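Nindby Road Test Project: where we've got to, January 2023

Hi Narendra,

You asked for something short before the next payment goes out, so I'll skip the pretty stuff. We've now put 1,522 miles on the two loan cars, the Grirov wagon and the little Endix hatchback, and I'm pretty happy with both (the wagon more than I expected!).

Fuel logs are in good shape. The drivers fill in a sheet at every stop, and only one page has gone missing so far – mine, I'm sorry to say. The hatchback still feels thirsty on the hill route, and I'd like to run it again on the Dixit tires before I put a number in front of you.

Money next. The parking permits came to $350 and the new tire gauge set plus postage ate up another $400. Both were in the budget. The insurance top-up wasn't, and I'll send that invoice over separately so you can yell at me in private.

We've got 16 drivers signed up for the spring round, mostly people who commute anyway, which keeps the mileage honest. I still need two who'll do night driving.
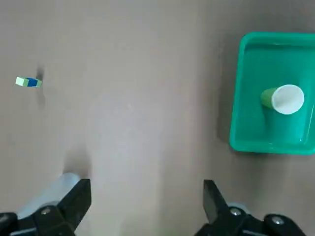

Parking tests are the part I'm behind on. The course layout has changed twice and I want it settled before we paint any lines. I've been thinking it through on a tabletop, where a little blue and pale green block makes a perfectly good hatchback, and I keep coming back to the wider bay with the exit on the left. If you hate that idea, tell me soon – the lot is booked for April and the paint crew wants a drawing well ahead of that.

Next report will have the hill numbers and the night driver list in it.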